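Renting the Back Room at Folbridge: Your Questions
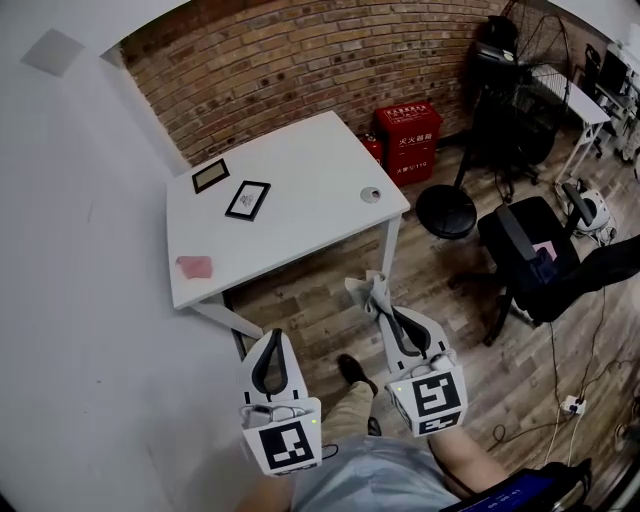

The corner table by the brick wall.

I'm Banafsheh, and I look after bookings for the room. I get the same handful of emails every week, so I've put my answers in one place!

How much does it cost?
It's $30 an hour, with a two-hour minimum. If you want a whole Saturday, it's a flat $105 (cheaper, and you don't have to watch the clock).

Can I come in early to set up?
Yes, up to 30 minutes before your start time, no charge. Any more than that and I'll probably bump into you while I'm mopping.

Can we bring food?
Please do! Cold food, cake, takeout, all fine. I do say no to deep fryers and anything with an open flame, birthday candles excepted.

Where do we park?
There are 4 spaces behind the building off Mileck Street. They fill up fast on weekends, so I'd send your guests to the lot by the library, where it's free after 6 pm.

Can I play music?
Sure, until 10 pm. Abbas Shirazi teaches guitar upstairs on weekday afternoons, so keep it low then if you can.

What if I have to cancel?
Let me know a week ahead and you get everything back. Later than that I keep half, unless someone else grabs your slot, and then I'll refund you in full.

How do I get the key?
I'll email you a door code the night before. Check your spam folder, it loves to hide in there.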